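Speaker notes – Care and Setup of the Gretum Arm
Darngate Technical Seminar, 10/19/23

Opening
Thank the hosts and state the scope. The talk covers one tabletop arm and its upkeep since May. Software is left to the Urrego session.

Slide 2 – Mounting
The foot plate must sit flat. Check the plate before every run and record the result in the log. The arm has completed 537 logged runs to date.

Slide 3 – Joints and screws
Screws in printed parts work loose with use. Our rule is a full check every 300 runs, by hand, with the power off. Do not overtighten. We lost two brackets that way – both had split at the screw hole.

Slide 4 – Cables
Pause on the picture. The servo cables run outside the printed segments and loop over the upper one. Move each joint slowly through its full range and look for any cable that pulls tight.

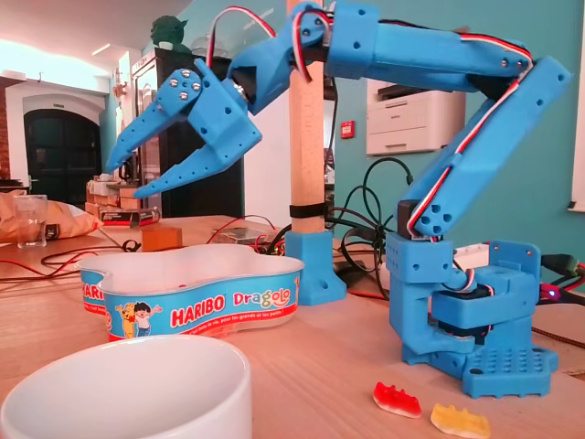

Halima Olaniyan

Point out the gripper, open over the Haribo tub. Fingers are inspected for wear at the tips and replaced as a pair. The hub screws are checked at the same time.

Slide 5 – Spare parts
Spares are kept at the Gesus workshop. Requests go through the equipment desk.

Take questions.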